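Lists > Lindale Allotments > Growing and Seed

Re: Sweetcorn for a cold plot

On 11/14/25 the list member at Totlow wrote:
> Is Celedon worth trying so far north? My plants reached
> only my shoulder and the cobs were half empty.

Dear all,

I grow Celedon on the lower plots since four seasons and I would say yes, but please plant it in a block. In one long row the wind carries the pollen away, and then the cobs stay half empty.
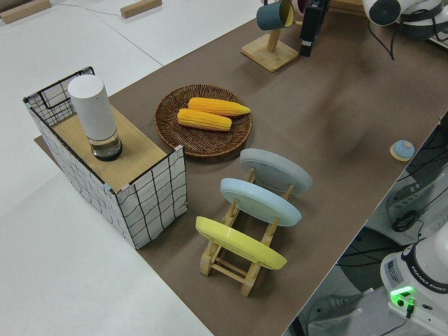 Two ears on the wicker tray.

I sow 25 seeds in deep pots and put them out when the nights are mild. In August they want much water — more than one thinks.

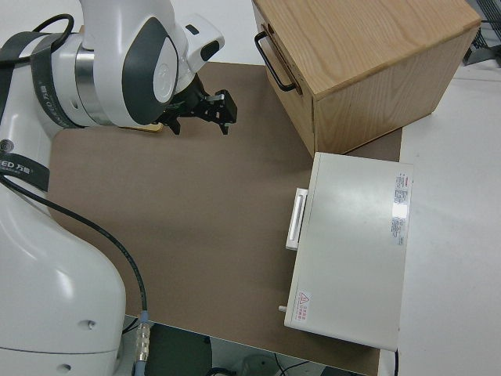

For feeding I use only old compost. The Demirtaş catalogue sells a packet of 100 seeds, too many for one plot, so I am glad to share with Totlow.

With kind regards,
Plot 4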